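Musier Tabletop, sim demos, data card

Second pass at this card. First one was wrong about the action format, sorry if you built a loader off it. Text below wins over anything in the old card.

What's in it

1719 episodes of a single arm moving small stuff around on a table. All simulated. No real robot data in this release, none planned for this one. Built for imitation learning, mostly pick and place with some clutter. Collected at Steinbach with the Skilitar teleop tool, packed with Jistum.

Each episode is one demo, one instruction, one arm. Start pose varies a little. Object layout varies a lot. Room lighting gets randomized per episode, and it's on the harsh side on purpose.

Quick start

Install Jistum first, then point it at the folder you unpacked.

jistum open musier_tabletop
jistum list --split train
jistum play --episode 28

If play opens a gray window and nothing else, you unpacked only the index and not the shards. Get the shards. It does not warn you. On the todo list.

Task families

12 of them. Short names are what you'll find in the task field.

box_to_spot: pick up the small box, put it at the target position
box_on_disc: same box, goes on the round disc
box_off_disc: reverse
push_disc: closed gripper, slide the disc
push_pad: same idea with the flat pieces
clear_left: move everything graspable out of the left half
clear_right: you get it
small_to_small: put one tiny object next to another
sort_color: group by color, two colors max
lift_hold: pick up and hold still
return_home: arm only, no objects touched
free: operator did whatever, instruction written afterwards

free is messy. Leave it out for your first training run. People keep training on it and then asking why the policy wanders off.

Families aren't balanced. box_to_spot is way over-represented, it was the one everybody warmed up on. Use the sampler weights in weights.txt or roll your own.

How the demos were collected

Operator sits at a desktop with a handheld controller, watches two sim views, drives the gripper pose directly. Inverse kinematics runs underneath. No force feedback. Collected in blocks of 100 attempts, then a break, because grasps get sloppy after that and you can see it in the success flags. Most blocks were done in February, plus one long Saturday to fill in the small_to_small family.

Attempts that hit the time limit were kept if the object moved at all. Attempts where the physics blew up (objects shooting off the table, box stuck inside the gripper) were thrown out by script, then checked by hand. A few probably slipped through. Send the episode number if you find one.

Operators were told to go at a normal speed and not to redo a bad approach from the start. So there are corrections in here. Overshoots, regrasps, a second try at the same box. We want those. If you don't, filter on regrasp_flag.

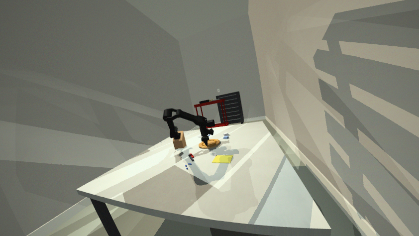

Simulator renders, same setup. Gripper down over the disc in the first, small box in the gripper in the second.
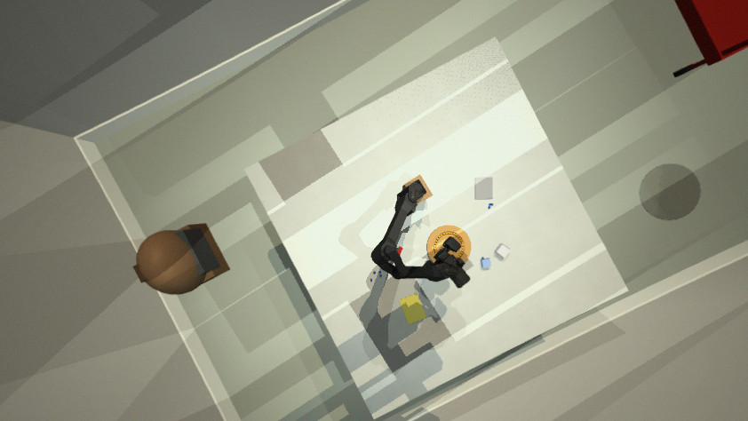 Record layout

Per step:
step_id, integer, starts at 0
joint_pos, arm joints, radians
gripper_open, 0 is closed and 1 is open, anything between is fine
ee_pose, position in meters plus quaternion, w first
action, delta end effector pose plus gripper target
rgb, camera frames, list
done, last step only

Per episode:
task, one of the names above
instruction, plain English, one sentence
success, true or false, set by script then checked
regrasp_flag
light_seed
layout_seed
operator_id, scrambled, just so you can split by operator

Action is a DELTA. The old card said absolute. It was never absolute. If your arm flies into the corner on the first step that's your problem right there.

Quaternion order, again: w first. Check your library.

Object poses are not in the main shards. There's a seperate state file for people who want privileged info, same episode numbering. Don't mix it into the policy input and then report image results, please.

Splits

train, val, and two test sets. test_layout has layout seeds never used in train, same objects. test_light has lighting seeds never used in train. No test set with unseen objects. We started one and the meshes had bad collision shapes — pulled it.

Split is by seed and not by random episode, so don't reshuffle. If you pool everything and cut your own split, near-identical starts end up on both sides and your val number will look great and mean nothing.

Known problems

Shadows. The arm's shadow can fall over the small objects and a weak vision backbone loses them. That's a real failure and we left it alone. Random brightness helps some. Cropping tight to the table helps more.

Camera order in the rgb list isn't the same for every shard. Read camera_names, don't index blind. Fix coming when we repack.

Tiny objects are really tiny at low resolution. If you downsample hard, small_to_small turns into guessing. Keep the full frames for that family or skip it.

Contact is soft. Box sinks into the gripper pads a hair before it lifts. Policies learn to squeeze late. Transfers badly to hardware, from the little we tried.

lift_hold success only checks height at the last step. An operator who dipped and came back up still gets true. Some of the holds wobble.

Instructions in free were written by whoever was at the desk, typos and all. Not cleaned.

Idle steps at the start of a lot of episodes, operator getting settled. Trim with jistum trim --idle before training or your policy will learn to sit there. Seen it happen twice now.

What it's good for

Behavior cloning baselines, testing a data loader, light and layout robustness, pretraining before your own small set. Fine for teaching a class too.

Not good for: anything with two arms, deformable stuff, force control, or claiming a policy is ready for a real bench. One table setup, one arm, not many operators. Narrow on purpose.

Adding episodes

Same Skilitar config as in the config folder, don't change the control rate. Record, run jistum check, fix what it complains about, then send the block. We take partial blocks. Include the failures, don't hand-pick the pretty ones. Write the instruction before you start the demo except for free.

Layout seeds for new blocks come from the sheet. Ask for a range first, two people used the same range last time and one full block had to be redone.

Changes since last version

Action format corrected in the card (data didnt change)
Sampler weights added
Broken episodes removed from push_pad
State file now matches main numbering
Loader no longer eats the last step

Still open: camera order, the shard warning, a better success check for lift_hold. In that order, whenever the repack gets done.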